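Notebook, January 15, 2023
Breathwork trial, Turcombe group, week 2 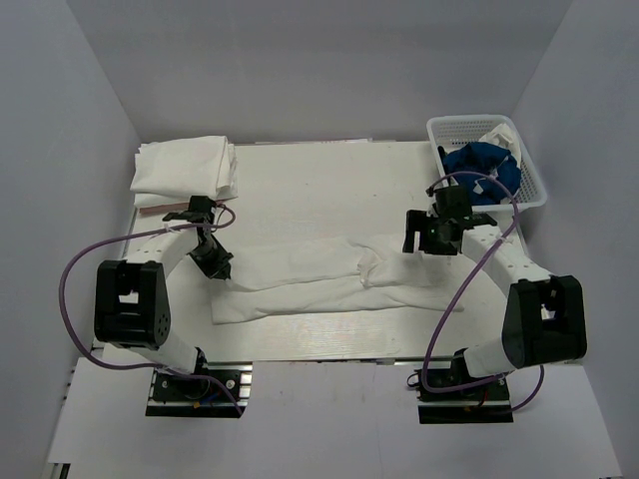
Nomvula thinks I'm grading the breathing sessions too harshly. Her point is that people signed up to feel less stuck, they say they feel less stuck, and I keep asking for something else on top of that. Fair, up to a point. But they also paid for the course, and they were told on day one what they would feel by the end of it.

Where it stands: 31 started, 20 still filling in the sheets. No word from the other 11, so I'm not counting them as happy, whatever the Semaan handout does with its dropouts.

Mood scores went up after the evening session. They also went up after the evening when the teacher was sick and everyone sat and drank tea. Slightly less, but I wouldn't bet on the gap.

The "release of old fear" item is useless as worded. Three people asked what it meant and got three answers. Yara Zein wants to swap it for "Did you do the thing you were putting off? Yes/no." I'm for it. Nomvula Hlongwane says it's cold. Leave both on the sheet until June and compare.

Sleep log: 726 entries, a lot of them clearly filled in all at once on the last day (same pen, same number down the column). Pull those before anyone makes a chart.

To do: ask Trasero for their blank form. Retype page 2. Find out who told the group it works by the third week.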